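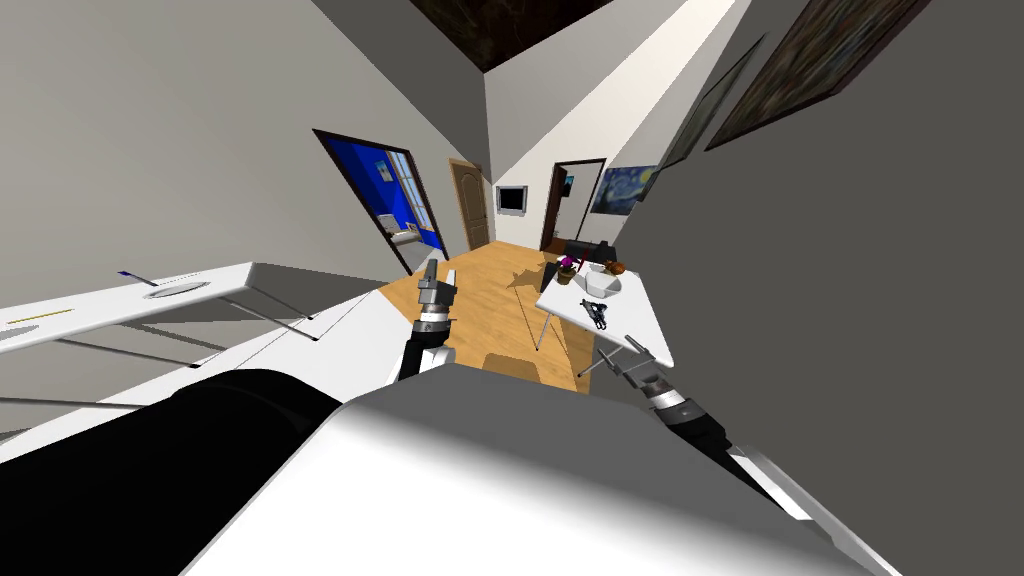
4. Teaching your first task in Nemow

Put the headset on, squeeze both grips, and the arms follow your hands (I still grin every time!).

1. Open both grippers before you move anything.

2. Bring one arm up and keep the other low.
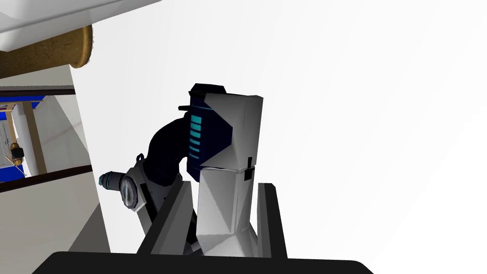 Fig. 4-2. One arm seen past the other's open gripper.

3. Approach slowly, then press Record.

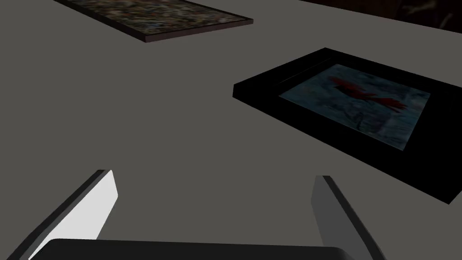 I always do the first few demos badly, so plan on 40 and toss the ugly ones. Pick one target and stick with it – I'd go for the picture with the red bird – and start every run with the fingers wide.

Caution: let go of the grips before you take the headset off.

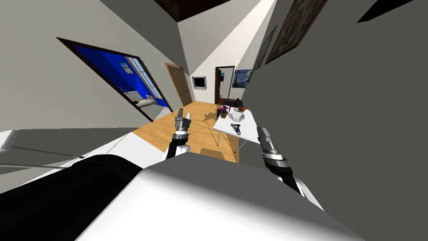

Can I pause in the middle of a demo?
Tap Hold, but keep it under 45 seconds or Nemow closes the file and you start over.

4. Press Save.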